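Bokine – avis de randonneurs, jeu de données

LISEZMOI, version de décembre. Rédigé vite, à relire.

Contenu

Avis laissés par des marcheurs après un trek accompagné. Textes libres, plus quelques champs remplis à la main. Quatre agences au départ, deux ont gardé leur accord jusqu'au bout : Plerngate et Matgate. Les autres sont retirées, ne pas demander les vieux fichiers.

70 itinéraires en tout. 52 avec au moins un avis exploitable, le reste n'a que la fiche parcours (étapes, altitude max, nuits en refuge ou sous tente).

Fichiers

avis.csv – un avis par ligne, UTF-8, séparateur point-virgule
parcours.csv – une ligne par itinéraire
langues.txt – codes utilisés, avec les cas bizarres à la fin
lo/ – sous-ensemble de la vallée de Lo, voir plus bas

Attention dans avis.csv : retours à la ligne à l'intérieur des textes. Ouvrir avec un vrai lecteur CSV. Le tableur casse tout à l'import, déjà signalé trois fois.

Champs de avis.csv

id – stable d'une version à l'autre
parcours – renvoie à parcours.csv
langue – langue déclarée par l'auteur, pas vérifiée partout
note – de 1 à 5, vide si absente
saison – seche, humide, ou vide. Sans accent dans le fichier
groupe – nombre de marcheurs, guide non compris
texte – l'avis, orthographe d'origine

Les fautes sont gardées. Ne pas corriger et renvoyer un patch, on ne le prendra pas. Beaucoup de gens écrivent dans une langue qui n'est pas la leur, ca fait partie du matériau.

Sous-ensemble Lo

Une quinzaine de variantes du même sentier, selon le point de départ et le nombre de nuits. 15 fiches exactement dans parcours.csv, mais certaines se recoupent (le col est-ouest et le col ouest-est comptent séparément, choix discutable). Les avis parlent surtout du froid au deuxième camp, des mules, de la soupe. Un bon tiers mentionne le pont suspendu. Pratique pour tester l'extraction de lieux, moins pour la note globale : presque tout le monde met 5.
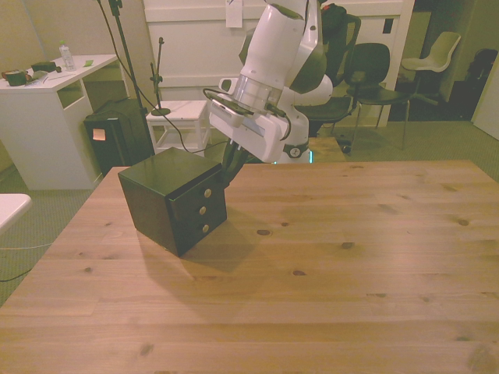 Collecte

Formulaire envoyé par l'agence après le retour. Relance unique. Plerngate envoyait le lien le lendemain de la dernière étape, Matgate attendait parfois des semaines, donc les souvenirs sont moins précis chez eux. On le voit dans les textes : moins de noms de villages, plus de « super voyage ».

Case d'accord obligatoire pour la réutilisation. Pas cochée = pas dans le jeu.

Nettoyage

Noms des guides, porteurs et cuisiniers remplacés par [GUIDE], [PORTEUR], [CUISINE]. Fait à la main puis relu par script. Il en reste sûrement, surtout les diminutifs. Si vous en trouvez un, ouvrir un ticket avec l'id seulement, ne pas recopier le nom.

Adresses mail et numéros supprimés. Doublons stricts supprimés. Doublons presque stricts laissés – 34 paires repérées, liste dans langues.txt faute de mieux, à déplacer.

Limites connues

Les mécontents répondent peu. Les gens redescendus avant la fin (mal d'altitude, genou, météo) ne recevaient pas toujours le formulaire, gros biais. Ne pas s'en servir pour comparer la sécurité des deux agences.

La saison humide est presque vide. Le champ groupe est faux pour certains départs privés, où les gens ont compté le guide quand même.

Les prix cités dans les textes sont dans la monnaie du jour, sans conversion, souvent sans préciser si le pourboire est dedans.

Usages

Oui : classement de textes, détection de langue, étude du vocabulaire de la marche, enseignement.
Non : noter des guides individuellement, fabriquer de faux avis, pages commerciales.

Licence

Recherche et enseignement, avec mention de Bokine et du numéro de version. Pour le reste demander avant. Fichier LICENCE à la racine, c'est lui qui fait foi.

A faire

Séparer les doublons de langues.txt
Reprendre les altitudes en pieds dans parcours.csv (il y en a encore qui trainent)
Trancher pour les deux sens du col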